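Last updated: October

Lost most of the afternoon to the left gripper. Again. We're doing the cap task, pick up the soft peach thing, get it on the wire stand, and at take 86 Jiahui Bai noticed the jaw width had stopped changing in the log. Jaws moving fine in my hand, log says 5 mm, forever. So who knows how many of the earlier takes are junk.

Checked the cable first, becuase it's always the cable. Swapped ports. Nothing. Restarted the logger, worked for a bit, then error 3002 and frozen again.
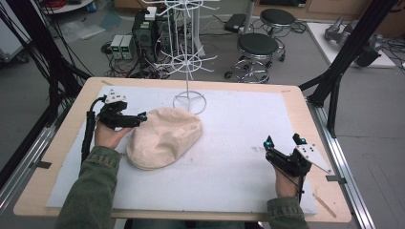
What I think it was

Loose plug where the cable loops down from the left gripper. Bend your wrist a certain way and it drops out for a split second, and the logger just keeps repeating the last good number. No warning, no beep. That's the part that bugs me more than the plug.

Sinan Dursun is adding a check so it stops the take if the value goes stale. Until then, wiggle test before every run. Redoing from take one tommorow, all 101 of them. Bringing snacks.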